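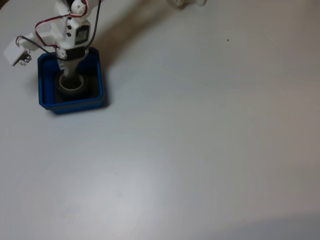
Home | News | Calendar | Results | Rules | Club Minutes | Contact

Gidport Kart Club — Minutes of the April General Meeting
Posted by Lindiwe Nkosi, Secretary

Called to order at 7:05 p.m. in the clubhouse. Quorum met. Minutes of the previous meeting approved with one correction: the spare transponder was returned by the Trernent team, and should not have been listed as missing.

1. Opening round
Race control reported a clean day apart from the restart in the second senior heat. Two drivers passed before the line and each took a five-second penalty. One penalty was appealed. The stewards looked at the finish-line video again and the result stands. Van Wyk asked that the lights be moved closer to the track at the last corner, as drivers in the back rows can't see them past the tire wall. Agreed to try this at the next practice.

2. Tires
Long discussion. The proposal was to limit seniors to one set of slicks for every two rounds. Those in favor said costs are pushing people out of the class. Those against said a driver who flat-spots a tire in the first round is stuck with it for the second. Amended to allow one replacement tire per driver, marked by the scrutineer before use. Vote: 10 for, 6 against. Takes effect from the next round. Rain tires are not covered.

3. Noise
The town has had another complaint about early running. No engines before 8 a.m., including warm-up on stands. This is already in the rule book and will be enforced — first offense is loss of the morning practice session.

4. Barriers
Flakar quoted $928 for replacement straps and covers at turn 3. Price includes delivery but we fit them ourselves. Approved. Work to be done the evening before the next practice. Bring gloves and a ratchet if you have one.

5. Junior class
Entries are down to 8. Suggestion to run juniors and cadets together on track with separate points. Several parents were not happy with the speed difference into turn 1. Tabled until the May meeting. Lindiwe Nkosi will ask other clubs how they handle split starts.

6. Other business
Scales need to be recalibrated. The pit gate latch is broken again; use the chain for now. Trailers must not be parked in front of the fuel shed.

Meeting adjourned at 8:40 p.m.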